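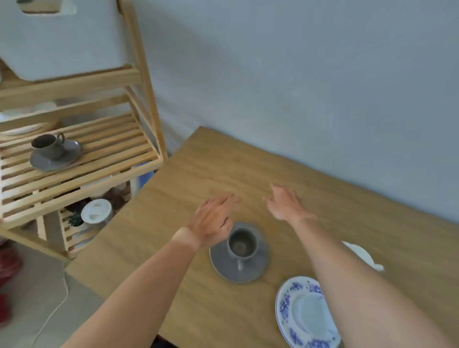

February, glaze bench, 9.40

Grey matt, batch 6. Carried on from Saimi's notes of last month. Purpose: get the speckle without the pinholing on the lower third of the test cups, and find out why the Eskola clay crazes where the Penden clay does not.

Base recipe unchanged apart from the whiting, down by 5 parts per hundred and made up with talc. Sieved twice at 80 mesh, once at 120. Iron added after the last sieving, otherwise the coarse fraction stays behind on the mesh and the speckle goes with it. (Andor's batch 4 was done the other way round. It came out plain grey.)

Slop stood overnight. Hard layer at the bottom of the bucket, took a good while with the drill mixer. A few drops of Epsom salt solution brought it back. Should go in at the start next time.

Dipping: three-second count for the cups, two for the saucers. Feet waxed. Handles touched up by brush where the tongs had marked. The brushed patches went on thick and I expect them to show.

Firing. Loaded the small kiln before lunch, Eskola pieces on the middle shelf, Penden on top. Ramp at 100 an hour to 600, then 150 an hour to top. The controller read 659 when I came back from the stores and the lid vent was still open; closed it then. It should have been shut at 600 by the schedule. Probably of no consequence for this glaze but noted in case the next one differs.

Cone 6 on all three shelves. Middle shelf cone down flat, top shelf at about two o'clock. So the middle is still running hotter than the top, as Sirkka found before the elements were changed. The new elements have not cured it. Suspect the thermocouple sits too near the wall. To be checked with the spare.

Unloaded 8.15 next morning, kiln at 70.

Results, Penden: surface even, satin-matt, speckle well spread. Pinholes on one cup only, near the foot. No crazing under the lens. Ink test clear.

Results, Eskola: good colour, slightly warmer. Pinholes fewer than batch 5 but still there. Crazing on the inside of every cup, fine mesh, takes ink at once. The outsides are clean. Glaze is thicker inside, from slow pouring out, so thickness may be part of it, but the fit is wrong in the first place. More silica is the obvious move. Raelene would sooner change the clay. The Tanovden order is written for Eskola and I don't want to reopen that.

Stain test: coffee left in two cups of each clay for 24 hours, rinsed cold, no detergent. Penden shows a faint ring, gone with a cloth. Eskola ring stays in the craze lines. Not fit for sale as it stands.

Cutlery marking: steel spoon leaves grey lines on both, worse where the cone had gone over flat. Comes off with cream cleaner. Typical of a magnesia matt. Anneli at the Grimville shop says customers do complain of it, mostly on saucers.

To do:
– Eskola line blend, silica up in steps of 2, tiles only
– half the cups poured fast, half slow, same bucket
– swap thermocouple, refire cones empty
– weigh the iron properly, the small scale drifts after it has been on an hour
– order wax

Bucket relidded and labelled. Specific gravity 1.46 at close.

Grey matt notebook – glaze room, Grimville – queries to Sirkka Peltonen – Back to top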